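Today I start to empty the closet before we move from Mideslow to Lonunwood in May. I gave myself one rule: 24 minutes each evening, then stop.

Small things are the hardest for me. Big furniture I can decide in one second, but a drawer of little things takes me the whole night. 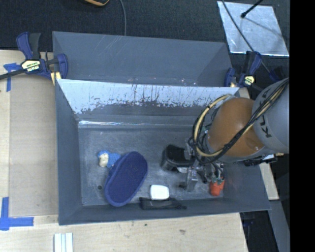

My sorting now goes with bins, and it is much calmer than piles on the bed. I do not fill a bin to the top, I take only a few things at one time. The big dark blue one, shaped like a slipper, was the easy decision. The long flat black thing in the front I still think about, and the small light blue one too.

Bins are from Tollach, I paid 268 for six. Maybe too much, but they will be useful also in the new place.

Does somebody know if the Kaewsai shop takes small items? I can bring a bag next week.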